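**Progress report, 13 Dec 2019**
Prepared by Keabetswe Molefe for the Ejigu fund

We've had a really good stretch since November! The draft code of practice for shared robot workspaces now runs to 27 rules, and the people at Clistgate have started working to it every day. Floor cables and overhead runs were the first chapter we finished, and it has already prompted plenty of useful argument.

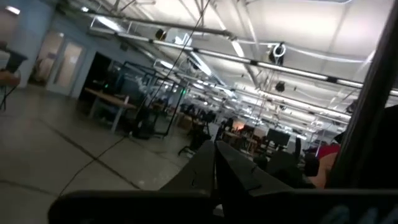

*The Clistgate workspace, with a cable across the floor and another hanging from the ceiling.*

The chapter on handling loose materials came next. Patricio Ledesma wrote most of it (and rewrote it twice, cheerfully). It covers open containers, trays and where people may stand while an arm is live.
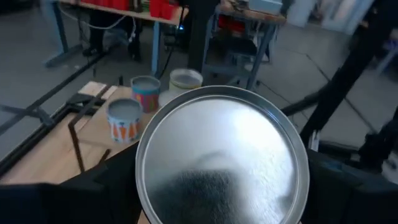

**Vudine Safe Practice Team**

Shiny trays get a paragraph of their own, as glare can trouble a wrist camera. We have logged 318 supervised runs under the draft, and nearly 822 pounds of the materials budget is left.

Still to do: the stop-button wording, and comments from Zunado, which are due in 2 batches. We'd love your notes on the cable chapter before we send it out.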